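The Night Shift at Nostura

Petro Derkach had told the two arms goodnight every evening since the spring, which was silly of him, he knew, but then he had said goodnight to buses and bakery ovens in his time and never come to any harm by it. 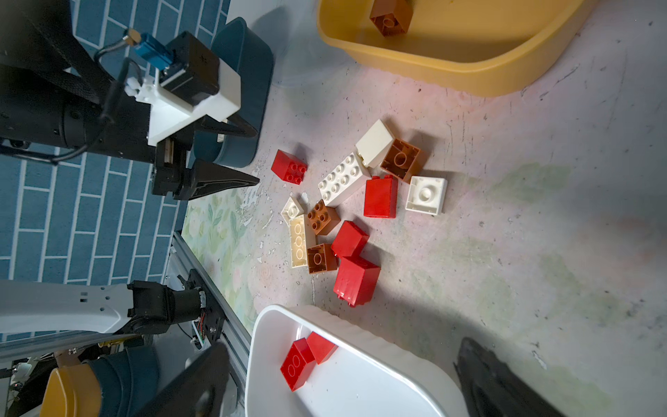
It was brick 2,241 that did it. The arms had been sorting toy bricks all through that wet November, reds to one bin and browns to another, and Petro, with his flask and his good cushion, had grown rather fond of the clicking. Then the left one reached for a red brick at the very moment the right one fancied it too, and there was a crack like somebody stepping on a biscuit, and both of them stopped.

Well, they ought to have stopped. The left one went on pushing, ever so gently, the way a child leans on a door it has been told to leave alone.

"Petro, the button!" called Farzana Ranasinghe from the stairs, her coat half on and her scarf caught in the banister.

He had walked past that button 400 times if he had walked past it once, and now his hand went to the light switch instead, and for a moment they were all three in the dark with the motor whining. Then he found it. The whining sank away, and he could hear the rain again.

Farzana put the lights on and came and stood beside him. She wrote "left arm, did not yield" in the fault book, with 3rd November beside it, and blew on the ink from habit, though it was only biro.

"Is it hurt?" Petro asked.

"A bent finger, I should think. It could have been yours, you know."

He looked at his hand, and put it in his pocket, and after a while he went to see about the kettle.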